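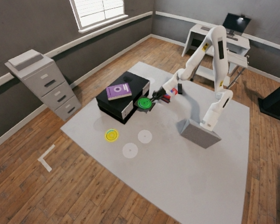
Issue 128, page 4

About Delach

Delach is an inland passenger cruise operator. We run scheduled river and canal cruises on three vessels, the Salto, the Marti and the Bellier, and we charter the same vessels to groups outside the published season. The company owns the hulls, employs the crews and sells cabins directly and through travel agencies. We do not sell ocean cruises, flights or travel insurance.

What we operate

The Salto is the largest of the three and carries up to 128 passengers. Her cabins are on two decks. Upper deck cabins have sliding glass doors that open against a rail; main deck cabins have fixed windows set above the waterline. The restaurant seats all passengers at one sitting, and meal times on the Salto are therefore the same for everyone on board.

The Marti is a shallow-draft vessel built for rivers with long low-water periods. She is slower than the Salto and has a smaller engine room, with the galley placed forward of it. Her wheelhouse can be lowered hydraulically to pass under fixed bridges. While it is lowered, the sun deck is closed and passengers are asked to go below until the bridge is cleared. On some routes this happens several times in a morning.

The Bellier is a converted freight barge. The conversion kept the original hull plating and replaced the hold with cabins, a dining room and a lounge. Ceiling height on the lower deck is less than on the other two vessels, and the stairs are steeper. She has no elevator. We recommend the Salto to passengers who use a wheelchair or a walker and ask agencies to check this point before they take a deposit.

All three vessels take shore power at berths that supply it. Where shore power is missing, one generator runs overnight at reduced load. Aft cabins on the main deck are nearest to the generator and are priced lower for that reason.

Routes and berths

We hold berthing agreements at some 300 landing stages. A berthing agreement gives us a time slot and a right to tie up. It does not always give us the quay wall. At busy stages vessels lie side by side, and passengers on the outer vessel cross the lobby or sun deck of the inner one to get ashore. Views from cabins on the inner side are blocked during that time. Berth positions are set by the port office on the day and cannot be reserved by passengers or by us.

Each route is published with a planned timetable and an alternate timetable. The alternate applies when a lock is closed for repair, when the water level falls below the minimum for the vessel, or when it rises so far that the bridges cannot be passed. If neither timetable can be kept, we move passengers by bus between the affected stages and the vessel serves as a hotel at a fixed berth. The terms for this are in the booking conditions, under Changes to the Route.

The scheduled season opens in March. Vessels are in the yard over the winter for hull inspection, repainting below the waterline and cabin repairs. Charter dates are offered in the weeks on either side of the season, subject to yard work.

How cabins are sold

Fares are per person and based on two people sharing. A single supplement applies to all cabins except the four single cabins on the Marti. These are usually the first to sell, and we keep a waiting list for them by departure.

The fare covers the cabin, all meals on board, coffee and tea, port charges and the use of the bicycles carried on deck. It does not cover shore excursions, wine and spirits, laundry or transfers from the railroad station to the berth. Excursions are sold on board and can be booked until the evening before. We do not sell them in advance because the running order depends on lock times.

Cabin numbers are assigned when the booking is made and are printed on the confirmation. We may change a cabin for another in the same category or a higher one. We do not offer paid upgrades on the day of boarding.

Agencies receive commission on the cabin fare only. Net rates for groups are quoted on request and remain valid for the period stated in the quote. A group is one booking with one payer and one name list.

Crew and safety

Every departure carries a captain, a second licensed officer, deck crew, an engineer, a hotel manager and galley and cabin staff. Officers hold certificates for the waters in which they work. Where a stretch requires local knowledge that our officers do not hold, a pilot comes on board for that stretch.

A safety briefing is given before the first departure from the berth and is required for all passengers. It covers the alarm signal, the assembly point, the life jackets stored in each cabin and the rules for the sun deck at bridges and locks. The briefing is repeated for passengers who join along the route.

Vessels do not carry a doctor. First aid equipment and a defibrillator are kept at reception, and crew members on each watch are trained to use them. Since a river vessel is seldom far from a road, medical cases are handed over to the emergency services at the nearest stage or lock.

Environmental practice

Gray water and black water are held in separate tanks and pumped out at shore stations. Waste is sorted in the galley and landed at contracted stages. Fuel use is logged for each leg, and the log is used to set engine speed for the next passage of the same leg under similar flow. Most of the savings come from arriving at locks at the booked time and not waiting with engines running.

Drinking water is loaded from approved shore supplies and tested on a fixed schedule. Cabin towels are changed on request. Heating and cooling are controlled per cabin on the Salto and the Marti, and per deck on the Bellier.

Company structure

Delach has three departments. Marine operations handles the vessels, crews, yard work and berth planning. Hotel operations handles catering, cabins and supplies. Sales and reservations handles individual bookings, agencies and charters. Questions about an existing booking should be sent to reservations with the booking number in the subject line.

Suppliers of food, linen and technical parts are asked to write to the department concerned. Applications for deck and engine posts go to marine operations and should include copies of current certificates.

Contact

Reservations desk: extension 828
Groups and charters: use the charter request form and state the vessel, the route and the number of passengers
Lost property: report to reservations with the vessel name and cabin number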